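# Looking after the bin cell: questions I keep getting

I look after the bin-picking cell at Barreto. People stop me in the hallway with the same questions, so I finally typed up my answers. Hélder Correia set the cell up with me and checked the electrical parts of this page. Anything that sounds too casual is mine.

If your question isn't in here, come find me before you start loosening things. I really don't mind!

## Before you touch it

**Do I need to lock it out just to straighten a hose?**

Yes. Every time, even for one cable tie. Put the arm in the service pose, hit the stop, turn the main switch off and hang your own lock on it. My lock doesn't count for you. Then bleed the air at the regulator and wait for the gauge to fall to zero, because the gripper can still close on leftover pressure.

**What's the service pose?**

It's a saved position that brings the wrist out to chest height, clear of the bin, with the gripper pointing down. It's on the pendant as SERVICE_1. There's also a SERVICE_2 that Lourenço Marinho made for changing fingers, with the gripper tipped toward you. Run both at slow speed. If the wrist is down inside the bin when things stop, jog straight up first and don't call the pose from there, or you'll drag the fingers across a wall.

**Who's allowed to jog it?**

Anyone who's done the pendant hour with me or Hélder. It really is just an hour, and I do them most afternoons at 3:30 if you ask that morning.

## The hose and cable bundle

**Why is the bundle so loose? Can I pull it tighter?**

Please don't! I know it looks messy with all that slack looping around the wrist, and my first instinct was to tidy it too. I did, back in March, and joint six pulled a connector halfway out on the first big rotation. The wrist needs the extra length when it turns to grab a bar lying crosswise.

My rule is this: jog joint six to one end of its travel, then to the other, and watch the loop the whole way. It should never go straight. It also shouldn't hang lower than the gripper body, or it'll catch on the bin wall (ask me how I know).

**Where do the ties go?**

On the straight runs, where the hose and the wires move together. Leave the bends alone. Snug the tie until you can still slide the bundle a little with two fingers. Cut the tails flush, and I mean flush - a sharp tail will saw into the hose jacket over a few weeks.

**How often do you swap the hose?**

I go by cycles. The controller shows a reminder every 3,000 picks, and that's when I feel along the whole hose for flat spots, cracks and sticky patches. I don't replace it at every reminder. If it passes, it stays, and I write "hose OK" and my initials in the log. If I'm in any doubt it goes in the scrap box, because a new length of hose costs a lot less than a morning of missed grips.

**The air sounds hissy. Is that bad?**

A short puff when the gripper opens is normal. A steady hiss with nothing moving is a leak. Brush soapy water on the fittings with the electrics off and the air on, starting at the wrist end. It's nearly always a fitting that got nudged. Push the hose back in until it stops, give it a tug, and check again. For this one job the air has to be live, so keep your fingers out of the gripper and do it with a second person at the air valve.

## The gripper

**How do I know when the finger wrap needs changing?**

Look at the tip and the inside face. If the wrap has a tear, a bubble, or an edge that's lifting, change it. If a bar slides when you tug it gently in a closed grip, change it too. Cloudy is fine, scuffed is fine.

To put on a new one:

1. Peel the old wrap off from the top down and get rid of any leftover glue with a plastic scraper. No blades.
2. Wipe the finger down and let it dry properly. Go get a coffee.
3. Start the new wrap at the tip and work up, keeping it flat on the inside face.
4. Make sure you haven't trapped or kinked any wire running along the finger.
5. Close the gripper on a test bar and hold it for a minute before you put the cell back in auto.

**Can I clean the gripper with the shop air gun?**

Nope. It drives grit into the slides. Use the soft brush in the drawer and a dry cloth. I had a bad week with a gripper that would close fine and open lazily, and when I took it apart there was a little nest of dust packed right where someone had been blasting it.

**What do I do about a finger that's bent?**

Swap it. Don't bend it back, even if it looks perfect afterward. Spare fingers are in the box marked Stelis, which was the name of the old project and has nothing to do with anything now. Both bolts get thread locker, just a dot. After a finger swap you have to redo the tool check too, and that's further down.

## The bin and the table

**Does it matter exactly where the bin sits?**

It matters a lot. The arm knows where the walls are only because we told it, and it keeps a small safety gap from each one. Slide the bin over by a finger's width and you've used up that gap.

Set it down against the locating marks, press it into the corner, and then clamp. Check again after clamping, since a clamp can walk a bin sideways as you squeeze it.

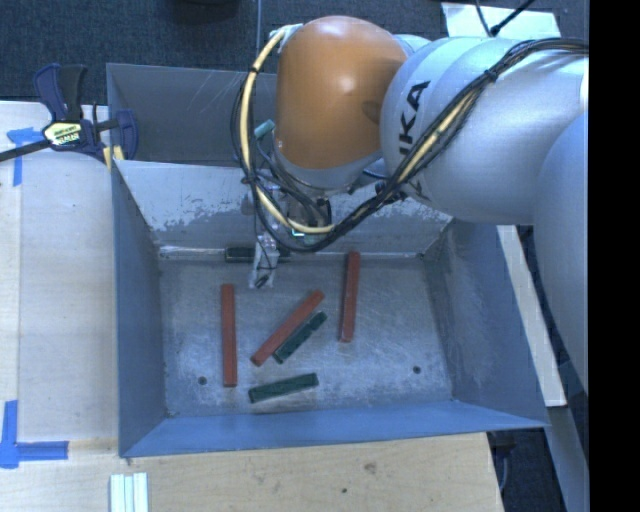 I also give the bin a good shove with my palm before I restart. It should feel like part of the table. If it creaks or shifts, undo the clamp, look for grit underneath, and start over. Lourenço thinks I shove too hard, but I'd like to find the loose clamp before the robot does.

**The paint inside is all scraped up. Should we repaint?**

I get this one from visitors mostly. Scuffs from bars sliding around don't hurt anything, and fresh glossy paint would give the camera new reflections to worry about. What I do care about is burrs. Run a gloved hand along the walls and the lip, and if something snags, file it smooth.

New dents in a wall are a different story. A dent means something hit it, so check the log for a collision stop and tell me either way.

**How many bars should I load for a test?**

Just a few, in mixed colors and lying every which way. Include one right against a wall and two close together, side by side. Those are the picks that go wrong, and a nice spread-out handful won't show you anything. Don't go filling the bin until the small test has run clean.

**Can I move the tape on the table?**

Only if you're redoing the setup on purpose. If a strip starts to curl, lay the new piece exactly over the old one and then trim. Please don't peel first and guess afterward!

## Checks and alignment

**What's the tool check and when do I do it?**

It's how we make sure the arm still knows where its fingertips are. Do it after any finger swap, after any collision stop, and at the start of each month. Put the pointed test pin on its base, run the Prirkero routine from the pendant, and it'll bring the fingers to the pin from a few directions. If it comes back within the limit, you're done. If it doesn't, clean the fingertips and run it one more time. A second fail means you stop and call Hélder or me.

**I got fault 141. What does that mean?**

That's our own code, so you won't find it in any manual. It means the gripper was told to close and didn't report back in time. Go in this order:

- Air pressure at the regulator
- The connector at the wrist (look for one that's backed out a little)
- Anything stuck between the fingers
- The sensor wire, end to end

I'd say the connector is the winner most of the time. With the power locked out, unplug it, look at the pins, and push it back until it clicks. Then route the wires so they hang without pulling on it.

**It keeps missing bars next to the back wall. Is the camera off?**

Maybe, but look at the bin first. If the misses are all along one wall, the bin has probably moved. If they're all over the place, then it's worth checking the camera. If it only misses dark bars, try cleaning the lens cover and making sure the lamp is on, because dark parts in a shadowy corner are the first thing we lose.

**Can I speed it up a little? It looks slow.**

I'd leave it. We tried it faster and the picks were fine, but the cable bundle started whipping around on the swing out and we wore through a tie in no time. If you really need more speed for a demo, ask me and we'll change the path. Leave the speed setting where it is.

## Odds and ends

**Where do I write things down?**

In the green log by the controller. Date, cycle count, what you did, initials. "Looked at gripper" doesn't help me, but "left bolt loose, tightened, ran 3 picks OK" helps a ton.

**Where do spare parts come from?**

Ties, wrap and fittings are in the drawers. Hose and connectors I order through Zillgate, and they can be slow, so tell me when you take the second to last one and not the last one.

**It's after hours and the cell stopped. Do I have to fix it?**

No! Lock it out, leave a note on the pendant with whatever the screen said, and go home. I'm usually in by 7:15 and I'd much prefer to find it exactly as it stopped. Please don't clear the fault first - once it's cleared I lose the joint positions, and then I'm just guessing.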